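Tue 13 July
Fruit bagging, bench 2, with Elżbieta Laskowska

Purpose: to see if the thin bags from Feditus are good enough for mixed fruit, before we order 200 more. The Namby bags from March were too stiff and the opening closed by itself.

Fruit for today is from the small shop, so the sizes are not equal. The apple and the big yellow-green one are the heaviest, I think. Star fruit I was a little afraid of, the ribs bruise easily and after one day the edges become brown. Elżbieta wants it on top, I prefer it at the side. We did not agree yet.

Blue basin for the loose fruit, bag open on the marble-pattern surface:

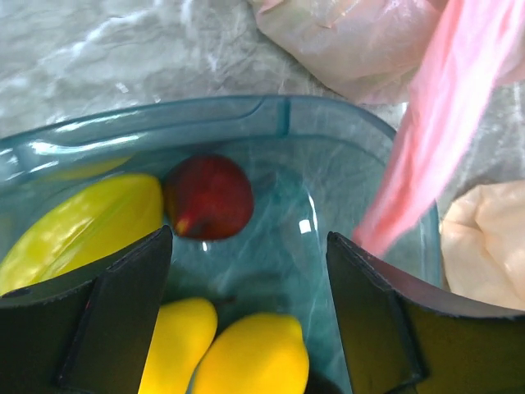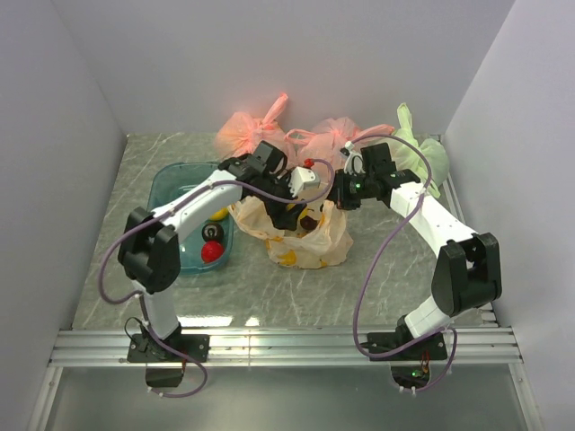
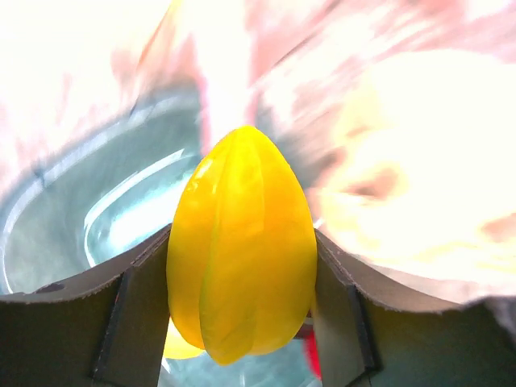
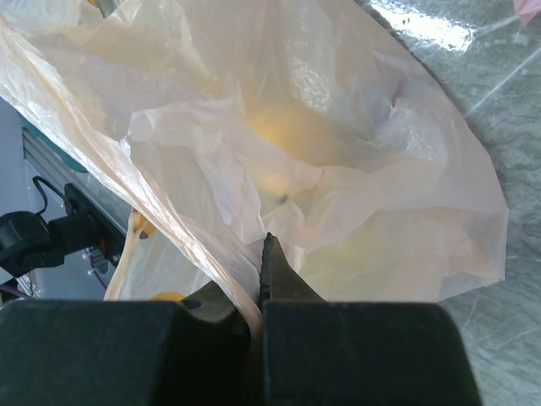

Remarks
- The film is thin and you can see yellow through it. Good for checking the contents, less good if a customer wants privacy.
- Folds at the opening are a problem for me. Next time fold the edge outside one time - Young-sook Ma does it like this with the Revix bags.
- Wash the basin before next use.

To do
Weigh each fruit before it goes in the bag.
Ask Feditus for the price of a thicker film, 5 samples.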